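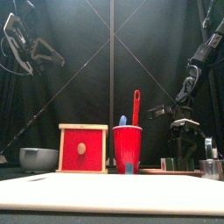
The layout: the white cutting board in front, the bowl, the wooden box and the red cup of utensils behind it.

Counter Clutter, Part 2: What Earns Its Place
Posted by Charmaine Xaba, 14 April 2023

I have never believed in the one perfect kitchen layout, and I've read plenty of people selling one. In March Zinhle Pillay sent me a long article claiming that a worktop should be arranged in a single row, with the prep surface in front and everything else lined up behind. Supposedly this saves you steps. My kitchen in Flelham doesn't have room for steps.

Still, I said I'd give the row a fair look, so this part of the gallery is all about it. Part 1 was the pantry shelves, and the comments on that one got heated over jar labels. I stand by what I said about jar labels.

My notes on the pieces, for those who asked.

The board. It's big and it's white, and it runs right across the front. I like a big board for bread and for anything that rolls. I don't like what it does to the things behind it, because you end up reaching over your work every time you want a spoon. Eino Miettinen says a big board makes people tidier. It made me spread out more. There's a small dark mark on the left side of this one, and white shows everything, so think about that before you buy.

The gray bowl. Low and rounded, with a lip, and tucked in at the far left. Fine for peelings. I'd want it in front of the board or off to the side, where I could push scraps straight into it. Behind a board it's mostly a place to lose a lemon.

The wooden box. Light wood frame, red front panel, round wooden knob in the middle. This is the piece everybody writes to me about, and I admit it's cheerful. But I've owned several small boxes over the years and they all filled up with rubber bands and dead batteries. If you keep tea in yours and only tea, you have more discipline than I do.

The red cup. Tall and tapered, with a blue tag near the base. Two utensils in it, one with a rounded blue tip and one with a red handle and an oval hole for hanging. Two is a sensible number. My own crock at home is so full that pulling out the whisk brings half the drawer with it - and I still can't decide what to throw away. My one doubt is the shape. Tall plastic cups tip when you load them with anything heavy, so I'd go for stoneware.

The flat tray. Wooden, back toward the right, with a small white block and a couple of dark green ones on it. Trays are the great trick of the organizing business. Put three odds and ends on a counter and it's a mess, put them on a tray and people call it a display. I've done it myself when my sister was coming over.

So, am I converted? Not yet. Paraschiva Enache has offered to try the row at her place for 30 days and report back, and I'll post whatever she sends. Part 3 will be under the sink.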